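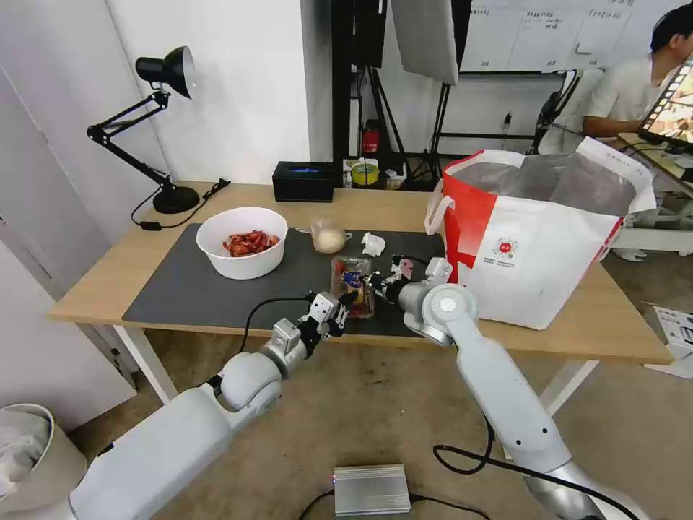
Two arms, one plastic food package.

Can robots pack up lunch yet? Kind of. I want one that does it at Grimdale prices.

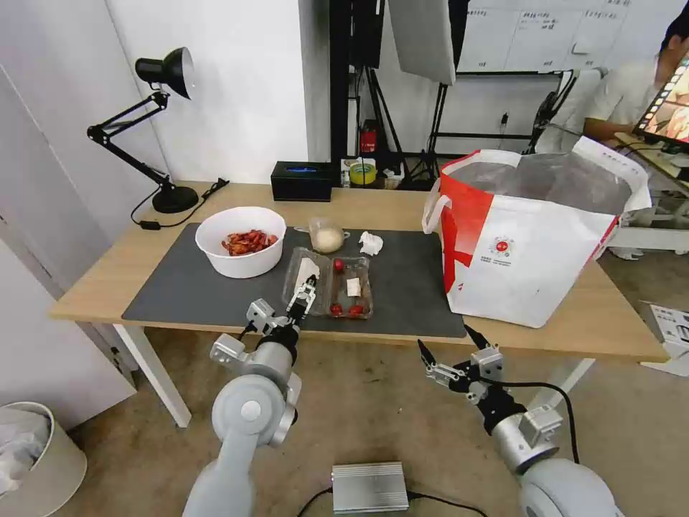
Clear tray, cherry tomatoes.

Soft food is my test. A tomato doesn't forgive much – neither does my aunt.

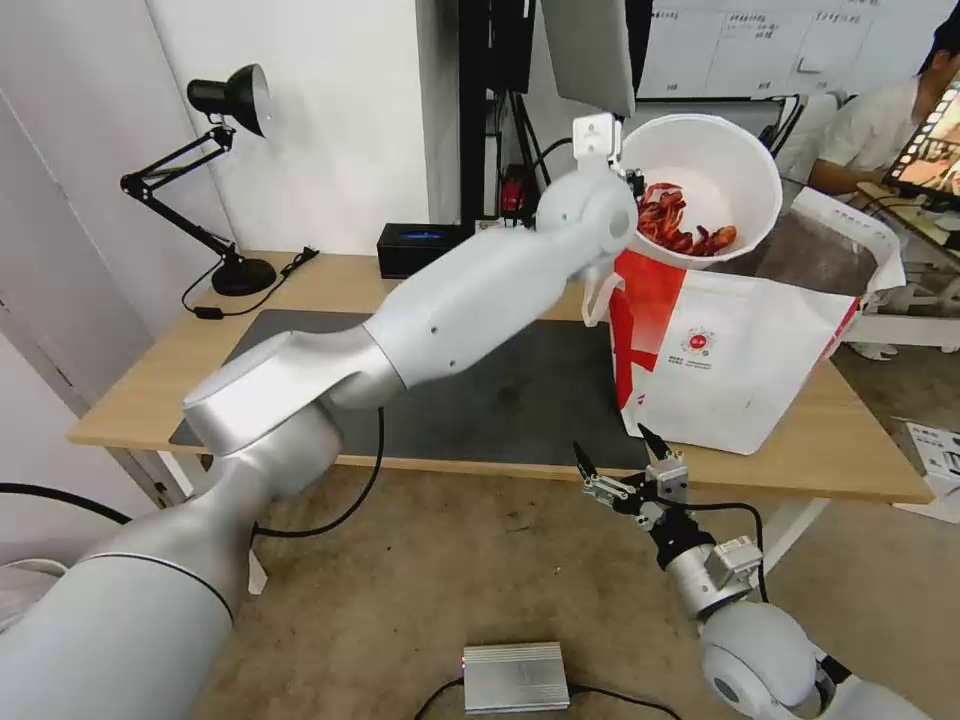
Crayfish bowl, right over the bag.

Tilt matters here. I've dumped dinner this way myself.

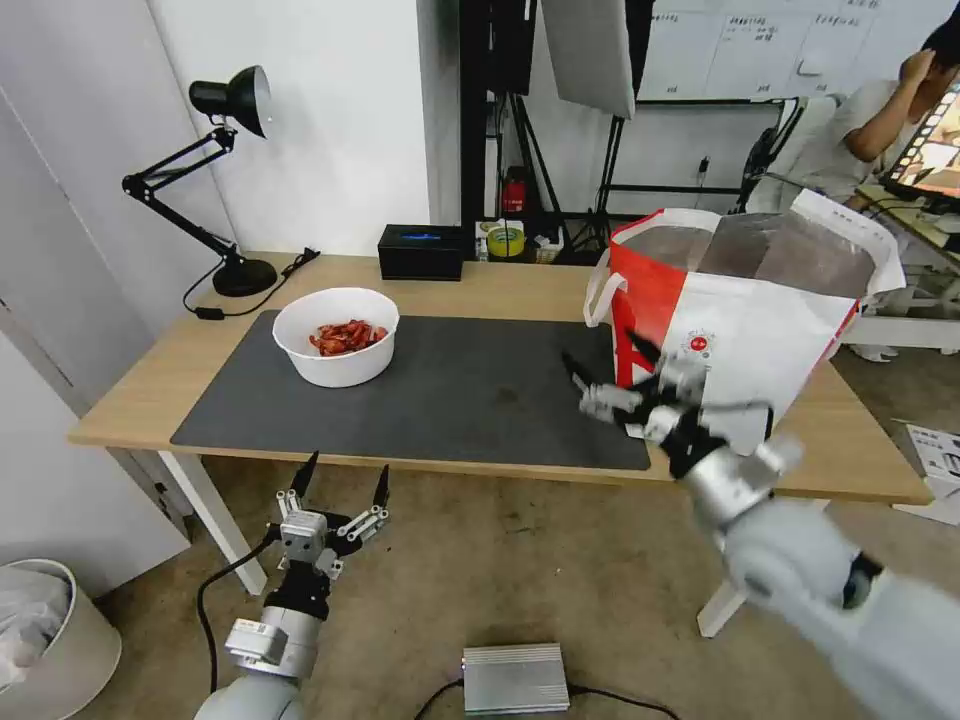 Yasmine Bensaid replied that she'd wait until it can wipe the counter too.

Fair. I'd take just the packing by May.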